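Tokville park concerts to return in June with longer program

The free evening concerts in Tokville's town park will return in June, and this year the program will be longer than before, the organizers said at a public meeting in the library.

The town has agreed to pay for 9 evenings of music. Last summer there were six, and one of them was stopped after the second song by a thunderstorm. Each concert will begin at 7 p.m. and must finish before 10 p.m., as the residents of Marchuk Street have asked.

Orysia Vakulenko, who is responsible for the program, told the meeting that the interest of musicians was greater than she had expected. Groups from Gastuvar and Javatley have applied for the first time, and a brass band of retired railway workers will open the season.

"We wanted to have more local people on the stage," Vakulenko said. "In past years many of them came only to listen, and they were asking me why they cannot also play."

The best attended evening of last summer brought 1,137 people to the park, according to the town office. The lawn is considered comfortable for 1,000. For this reason the organizers will open the lower path as a second entrance, and families with strollers are asked to use it.
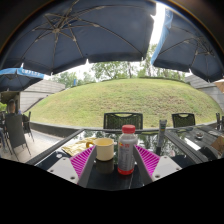 The question of noise took the longest part of the meeting. Danylo Karpenko, who lives near the park gate, said he likes the music but does not like the sound checks, which last year began soon after lunch. The organizers promised that no sound check will start before 5 p.m. Karpenko answered that he will write down the times.

Some residents also complained about parking. The school on Marchuk Street will open its yard to cars on concert evenings, but the gate will be locked at 10:30 p.m. and cars left inside will have to stay there until morning.

Food will be sold by local businesses only. Mitsuko Ebihara, the owner of a bakery near the bus station, said she will bring plum buns and cold tea, and she hopes to keep the prices from last year. Flour has become more expensive, she added, and she will decide in May.

The concerts are paid from the town's culture budget and from donations. A collection during the winter brought 1,979 dollars, and this money will be used to rent better lights for the stage.

Musicians who still want to apply can leave a recording and a telephone number with Yichen Peng at the library. Groups with more than twelve members should ask first about the size of the stage. The full list of performers will be put on the library door and on the town website when it is ready.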